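Home | Notebook | Bench log | Parts | Search

March, bench 2. Hand comparison, day two

Razia ran the arms, I kept notes. The old two-jaw grippers came off this morning and the black fingered hands went on both sides. Same controller, same head camera, Bosto teleop build left alone so we only change one thing.

Mounting went fine on the left. The right wrist adapter from Usen needed its screws backed out and reseated. Homing on the right failed three times, then passed after I swapped the signal cable.

Grip force limit set to 60 percent on both hands. At 100 the fingertips bit into the foam block and left marks, so we won't use that on food. Razia wants to try lower still.

Notes so far:

- Old jaws: quick to close, easy to aim, but they squash anything soft. Keep them for the rigid parts tests.
- New hands: slower to close, and the operator has to think about where the upper finger ends up. Better on uneven shapes when the lower finger gets under first.
- Glare from the overhead lights shows on the tabletop in the head camera view. Ask Bastian Wiegand if we can dim that row. Exposure left on fixed.
- Layout for the soft item runs: plate in the center, mug at the back left, small orange pumpkin shape left of the plate, bread on the right. Right hand goes in on the bread with an open pinch, left hand stays open.
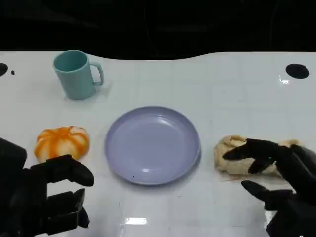

To do

- Repeat with the Tokgöz fingertip pads, both hands
- Log closing time per hand, separate columns
- Return spare adapter to the Istevitz drawer

Last updated: March, 4:40 pm

Contact the bench group | Back to top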